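3.2. Las tarjetas y lo que la gente hace con ellas

Vuelvo un momento atrás, porque en la sección anterior dejé a medias el asunto de las fichas y me parece que es lo más divertido de todo el trabajo. Cuando empecé a interesarme por los recetarios familiares de Arrieta yo iba buscando cuadernos. Cuadernos con tapas, con índice si había suerte, con fecha en la primera página (¡eso no pasó casi nunca!). Y lo que me sacaban de los cajones eran papeles sueltos: tarjetas, sobres abiertos por la mitad, el reverso de un calendario, una receta de rosquillas apuntada en una participación de boda. Tardé bastante en entender que aquello era el recetario.

Rocío Sarmiento ya lo había señalado en su estudio sobre las cocinas de la costa, y yo la había leído sin hacerle mucho caso, lo confieso. Ella habla de "escritura de encimera": textos que se escriben de pie, con prisa, con la otra mano ocupada, y que no aspiran a que los lea un extraño. De ahí que falten las cantidades. De ahí también que falte a veces el nombre del plato, que para la dueña era evidente.

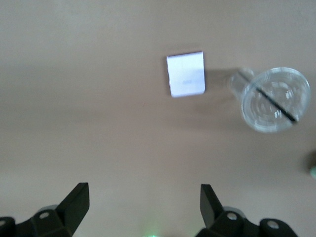
La ausencia de cantidades merece un párrafo aparte. En las entrevistas pregunté siempre por ella y siempre me miraron con cierta lástima. "Pues la harina que pida", me contestó una señora a la que llamaré M., y cuando insistí me dijo que si yo no había hecho nunca una masa. Tenía razón, no había hecho ninguna. A la vuelta lo intenté con su receta y me salió un engrudo. Lo cuento porque aquel fracaso me cambió la manera de leer las fichas: a quien ya sabe cocinar el plato le sobra la mitad de lo que yo echaba en falta, y la ficha le sirve de recordatorio, como quien se ata un hilo al dedo.

Maximiliano Manzano discute esta idea y creo que en parte acierta. Según él, el recordatorio puro no explica que las tarjetas se regalen, se copien y se hereden. Una nota para una misma no se pasa a limpio, y en Arrieta se pasan a limpio muchísimas, sobre todo cuando se casa una hija o cuando alguien se marcha fuera. Comparé las dos versiones de un mismo bizcocho, la de la madre y la que copió la hija, y la copia añade justo lo que la madre callaba: el tiempo de horno, el tamaño del molde, un "sin abrir la puerta" subrayado con rabia. O sea, que la ficha cambia de género cuando cambia de casa. Propongo llamar fichas de cajón a las primeras y fichas de viaje a las segundas - los nombres son feos, ya lo sé, pero me han resultado cómodos.

Con el tamaño del papel tuve otra sorpresa. Esperaba encontrar recetas largas en papeles grandes y cortas en papeles pequeños, y resulta que el papel manda más que la receta. Quien tiene una tarjeta a mano escribe lo que cabe en una tarjeta y se salta el resto. Mehwish Magsi me contó que en los recetarios de su familia ocurre lo mismo y que su abuela acababa los guisos en el margen, dando la vuelta a la ficha como si fuera un volante. Entre las mías hay 12 que hacen exactamente eso, y en casi todas lo que cae en el margen es el final: reposar, servir, guardar. 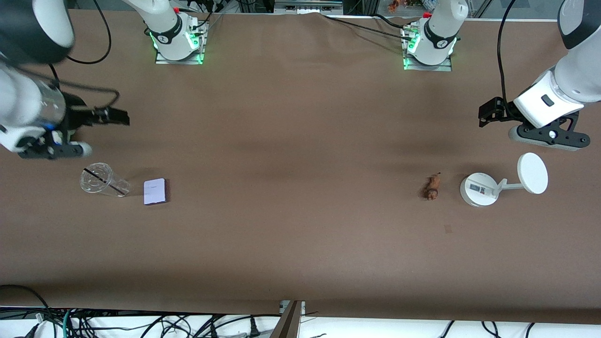 Figura 2. Tablero marrón y brazos robóticos blancos.

Queda el problema del orden. Las fichas sueltas se guardan en cajas, en latas, entre las páginas de otros libros, y el orden en que me las enseñaban cambiaba de una visita a otra. Letay Gashaw defiende que ese desorden también es un dato y que conviene anotarlo antes de tocar nada. Yo no lo hice en las primeras visitas, y me arrepiento. Desde abril apunté siempre la posición de cada papel dentro de su caja, y gracias a eso puedo decir que lo de arriba suele ser lo dulce y lo de Navidad, mientras que los guisos de diario están al fondo o directamente no están. ¿Para qué escribir unas lentejas? Se hacen todas las semanas. En la sección 3.3 intento ver qué pasa con esos platos que no llegaron al papel, y si las conversaciones de cocina permiten recuperar siquiera una parte.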